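4.2 Perception and approach control

The Tollik controller receives images from a small camera at the gripper and from a fixed camera overlooking the cell. The two streams serve different purposes. The fixed view is used to choose which mug to handle and to plan a path for each arm. The gripper view is used only during the last part of the approach, when a cup may occupy most of the image and its surroundings offer little guidance.

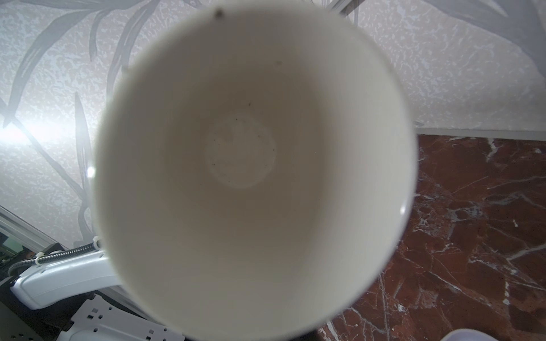 In this phase the controller estimates the centre of the opening and corrects the arm's path at each step. If the estimate is lost, the arm holds its position and the planner is called again.

Planning for both arms is carried out in Plendow, which treats each arm as a moving obstacle for the other. A plan is rejected if it has not been found within 40 steps. Mugs differ in colour but are handled by one shared model, and the direction of the handle is estimated separately. Figure 6 shows the two-arm cell, with mugs on the mat and along the back of the table.

Figure 6. Dual-arm workcell with mugs and other objects.
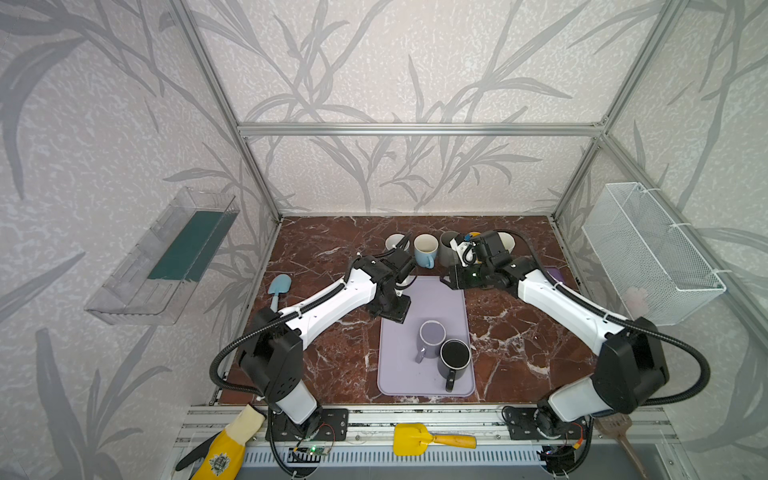

Does the planner need a new model for each mug colour?

A single model is used for all colours. Colour serves only to identify the requested mug and has no part in the choice of path.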